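**Notice to Bearers of the Trallon Seal**

Issued from the Gatehouse at Dremitz, Sun 6 May

The Office of Passage reminds all bearers that the road to Trallon is open by petition only. Bearers who arrive at the lower gate without a petition will be returned to the Dremitz ferry at their own expense, as was done with the party of last autumn, whose complaint has been read and filed.

A petition is obtained from the Keeper of the Shawky Well. The Keeper does not come up before dusk. Bearers should stand on the north side of the well, drop one unmarked coin, and wait. Calling down is discouraged. The Keeper will ask what the bearer has lost, and the bearer must answer truthfully. A false answer closes the well to that bearer for seven nights, and the Office has no power to shorten the term.

On receipt of the petition, the bearer will proceed to the marsh at Jila. There are four causeways. Two are sound at any given time, and they are not always the same two. The lamps on the sound causeways burn green. In recent weeks the Office has received reports of a green lamp carried by something that walks. Bearers are instructed to follow only those lamps that remain still.

At the far side of the marsh the bearer will be met by the Ferrier of Names, who requires a signature. This is the point at which most petitions fail. The signature must be made in a single motion, with the name the bearer had before taking the Seal. Many bearers find that they no longer know it. The Office regrets this - the Seal was never meant to be carried so long - but the Ferrier accepts no other mark, and the old practice of signing on behalf of a companion ended with the flood in June.

The Registry at Dremitz keeps a writing surface for bearers who wish to practice before setting out. It may be used during open hours and should be wiped clean after each attempt.
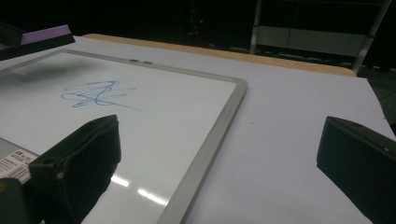

*A practice signature in blue marker, Registry at Dremitz.*

The clerk on duty reports that the bearer who made this mark left by the marsh door the same evening and gave no name at the desk. The mark has since been wiped three times. On each of the following mornings it had returned, with the tail a little longer and pointing toward Jila. The Office has compared it with the 1000 names held in the Trallon roll and has found no match.

Any bearer who recognizes the hand is asked to come to the Gatehouse before the next ferry. Those who recognize it as their own should not sign again. They should surrender the Seal to the clerk, take a seat by the stove, and wait to be called. The name used will be the correct one.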